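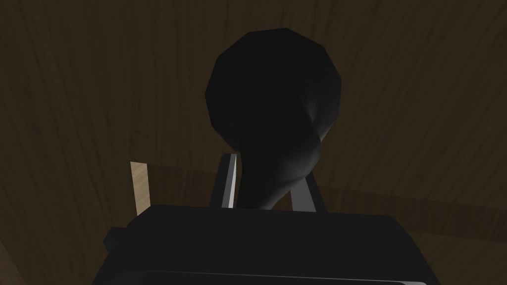
Reader comment, from the contact form: I've followed your setup notes twice now and my fingers still close a hair to one side. Do I really need to redo the whole thing every time I change a setting?

No, you don't! I get this one so often that I've moved it to the top. If the fingers close off center, go straight to the gripper offset and leave the rest of the cell alone. I keep my answers for the simulated Marnuleo cell on this page, and I add to them when the same thing lands in my inbox three times. Last tidied up March 25, 2022.

What do I set first in a new cell?

The work surface, then the arm base, then the gripper. I used to do the gripper first (it's the fun bit) and had to do it over every time the surface height moved. My surface is just a flat slab with a dark wood texture on it, nothing fancy.

How hard should the fingers squeeze?

I run 300 on the force slider in Pludden for anything with a narrow neck. At 900 my parts start to jitter, and now and then one shoots off across the cell like a bar of soap. Start low and creep up.

Why does the part sink into the fingers?

Nine times out of ten the collision shape doesn't match the shape you're looking at. Turn on the collision overlay and check the neck, especially if it curves. A part with a big round head and a skinny twisted neck will give you trouble if you let Pludden wrap one simple hull over the whole thing - split it in two and the grip gets a lot calmer.

My part has visible flat facets. Is that bad?

Not for gripping. The fingers only care about the bit they touch. I leave heads coarse and spend my polygons on the neck.

Everything is so dark I can't tell where the fingers are. Help?

Dark gripper, dark part, dark surface... yep, been there. I put one light up on the right and let it catch an edge. You can also swap the surface for something paler while you're tuning and put it back later.

How often do you check the cell over?

Every 3000 cycles I rerun the open and close test, and I do it after every Stullier update too. The April update reset my finger travel without a word, so write your numbers down somewhere outside the project file.

What does error 107 mean?

The two fingers have lost their link and are moving separately. Delete the joint coupling, add it again, save, restart. A plain restart won't clear it.

Will any of this work on the Manurung gripper?

The offset and collision answers will. The force numbers won't carry over, so start from the bottom of the slider and work up from there.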